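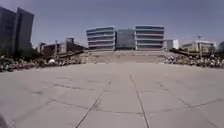
Octavio Valderrama reckons I am overthinking the joints. His view, given over tea and again on the stairs, is that people cross a plaza looking at where they are going, and that a slab is a slab. I told him I'd write it down so that I could disagree with it properly. So it is written down, and I do.

September, paving notebook, Gusness plaza. Started at 7.40 while the light was still low.

What a lovely big piece of concrete this is! I had only known it from the Lundgren drawings, where it comes across as a blank between the steps and the edge of the sheet, and I wasn't ready for how much the joint lines do. The slabs are large, the seams are dark against the pale grey, and from low down they seem to spread out towards you as they come (perspective, I know, but still). Walk a few paces sideways and the whole pattern swings round. I did this several times and got a look from a man with a dog.

Joints first. I took the straightedge and the feeler gauges along 22 metres of seam, beginning in the open middle and working back towards the near edge. Mostly very even. The filler is tired in places but still holding on to both sides, which pleased me, as the Stolto sample back on the bench let go of one side after its first winter outdoors. Must find out what was used here. Dellard did the last round of maintenance and ought to have the sheet. I have asked once already, will ask again.

Cracks. There are a few small ones running off the main joints, with old repair lines among them, more over to the right as you face the steps. None that I could catch a fingernail in. The repairs are neat and a shade off in colour, and I like them for that, you can read the history. I marked five on the plan in pencil, lettered from the steps end. C is the interesting one: it leaves the joint at nearly a right angle, then wanders. I'd like a core beside it, if we are ever allowed a core.

Stains and scuffs. Faint, spread about, nothing to get excited over (though I did get a bit excited). The darker grey patches I can't explain yet. Could be old sealer, could be a different day's pour, could just be feet. Tried the drop test on one dark patch and one pale one, same pipette, same height. The drop on the dark patch sat for 29 seconds before it started to soak in. The pale one went almost straight away. So sealer moves to the top of the list, but two drops are two drops and I want a proper set before I say it out loud in front of Octavio.

Steps. Not our job, strictly, but I walked up them anyway. They're a warmer colour than the paving, a sandy grey, and so long and low that you hardly notice you are climbing. By the third tread I had stopped looking down at all, so perhaps that is one point to Octavio. The terrace at the top would be a good spot to draw from. Bring the folding stool next time.

Rocks. The banks on either side of the steps are terrific. Loose stones, grey and brown and some whitish on the left, rounded boulders in grey and light tan on the right, and they make the flat part look flatter. I did wonder about grit working its way out on to the slabs, but the paving was clean where I was. Worth checking after a stormy night. I'd also like to know if the stone was brought in or dug up on the spot - the drawings only say 'rubble, as found', and I can't tell if that is an instruction or a shrug.

Levels. Ran out of time for a full set. Laid the long level across one joint in the lower band and the bubble barely moved between the two slabs. Roughly 200 more joints to do on the same grid if we go for the complete survey, and I think we should! Two people, one reading and one writing, would make short work of it.

To do:
- chase Dellard for the filler sheet
- more drop tests, dark and pale, equal numbers
- ask Lundgren about the fall, the drawing shows an arrow with no figure
- new pencil, the soft one smears on the plan
- put the Stolto sample next to a photo of crack C

Packed up at 10.15. Knees sore. Octavio has seen the plan with the pencil marks and wants to know why C bends where it does.

Last updated: September, 4.30 pm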